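**Subject: Re: [skirkendale-shared] The gray drawer cabinet, again**

Replying on the list, as the original was sent to the list, and because I am the person in 8 who said in June that the drawer cabinet was "basically fine." I would like to amend that to "fine if you leave it alone."

> I went in to get tape from the gray cabinet in the common room and both of the upper drawers were hanging open. I shut them. I came back after lunch and they were open again. Is it broken, or do we live with people who can't close a drawer? Also, there was trash on top. There is always trash on top. I move that we get rid of it and buy the Clostix one, which at least has a latch.
>
> — Unit 2

To take these in order.

The drawers. I've had the top one out and the runners are all right. It needs a push at the end, a real one, with the hip if your hands are full. Most of us give it the sort of push you'd give a drawer at a friend's house, and it stops short and stays there. The middle one does the same and comes out farther. The bottom one has never given anyone any trouble, and I suspect that's because it holds the instruction booklets and has been opened once.

The trash. I grant you the trash. I was down there this morning and the situation was as follows.

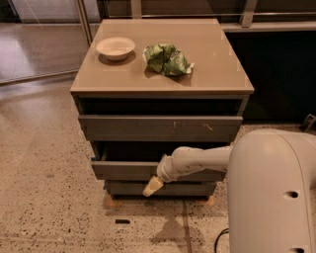

*The cabinet, with green wrapper and the small white bowl. Top and middle drawers in the usual position.*

The wrapper is not mine. I make no accusations, but whoever it belongs to was within reach of a perfectly good bowl and still went for the open tabletop. The bowl, I should add, is the key bowl. We agreed on a key bowl last winter after the long thread about keys, and I'd ask that it stay at the back left where people expect it. Please do not solve the wrapper problem by putting wrappers in the key bowl. The garbage can is by the door, same as ever.

As for replacing it: I looked up the Clostix. It is 795 before delivery, and the latch is on the top drawer only, so we would be paying 795 to have the middle drawer hang open in a nicer finish. There's an Agbeko unit that closes itself, but it's taller, and then we're back to the window argument, which I don't have the strength for. The shared account stands at 3092 and the dryer is making that noise again. I know where I'd put the money.

What I'd propose instead, and will do myself unless someone objects by tomorrow night:

- Rub candle wax on the runners of the top two drawers. I have a candle.
- Empty the top drawer. Tape, scissors, and light bulbs go back in. The takeout menus from Asstead Noodle can go, given that Asstead Noodle is now a dentist.
- Move the heavy stuff (the hammer, the extension cords) from the middle drawer to the bottom one. The booklets can ride on top of it.
- Go over the marks on the front of the top drawer with a damp cloth. There's a yellowish scratch in there that I think is permanent. If anyone remembers doing it, I don't need to know.

I'll leave the top alone apart from a wipe. It shows every crumb, being glossy, which I assume somebody once considered a selling point.

If the drawers are still open at the end of next month I'll second the motion to replace it, and Unit 2 can pick the color. Until then: hip.

Unit 8

P.S. Unit 2, the tape was in the kitchen. It has been in the kitchen since the birthday.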